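Sakdale Laundry and Folding Room: Safety Checklist
Date of check: 2020-09-19
Checked by: Carola Haberkorn
Copy to: Géza Fodor

1. Floor and walkways
Clear to the door: Yes
Mats flat: Yes
Comment: One mat by the sink had a curled edge. Turned over, lies flat now. Replace if it curls again.

2. Folding table
Top free of splinters and raised screws: Yes
Stable when leaned on: Yes
Comment: Wipe down before light items are folded.
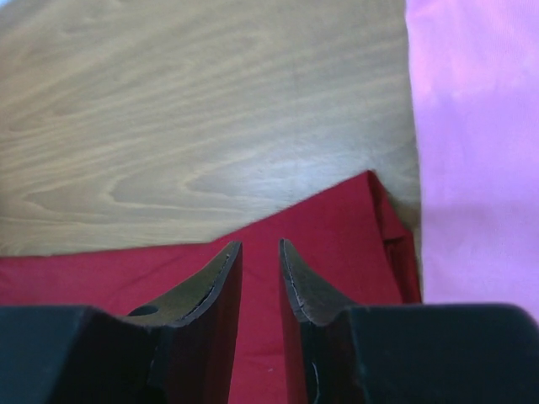 Legs were tightened in the spring and have held. The table label (no. 143) is peeling and needs reprinting.

3. Electrical
Cords and plugs undamaged: Yes
Iron switched off and unplugged after use: No
Comment: Found plugged in on 2 mornings. Spoke to Hartmut Baumgart, who will put a sign at the outlet.

4. Garments and cloths
Pins and loose buttons removed before folding: Yes
Colors sorted: Yes

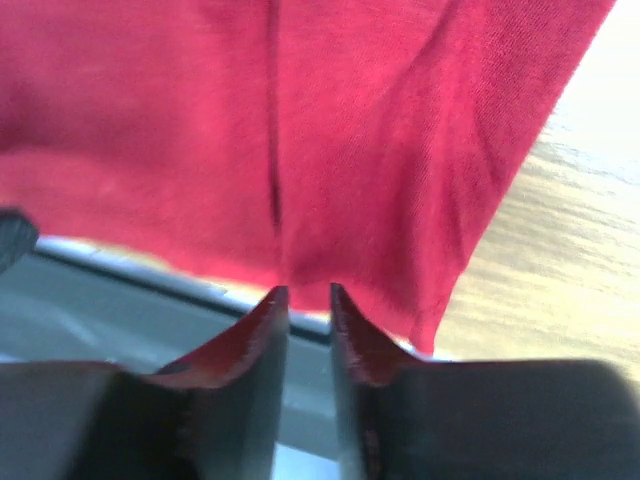

Sorting has been better since the bins were relabeled. Strong colors still need their own load until they stop bleeding. Red knit fabric goes in this group, and folds and wrinkles in it should be smoothed by hand before stacking. Check seams for pins at the same time.

5. Walls and corners
Free of damp and flaking paint: Yes
Comment: Look again after the heating comes on.

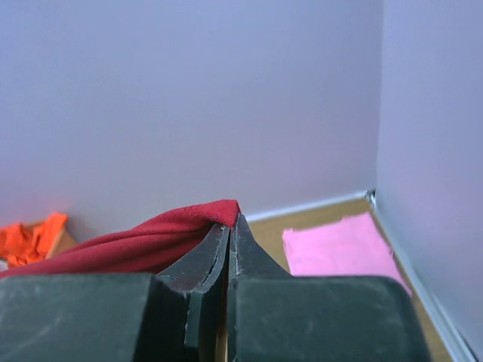

Item 5: Red cloth, with pale lavender walls behind.

6. Open actions
Outlet sign: Baumgart
New table label: Fodor
Shelf load limit (100 lb) to be posted: Haberkorn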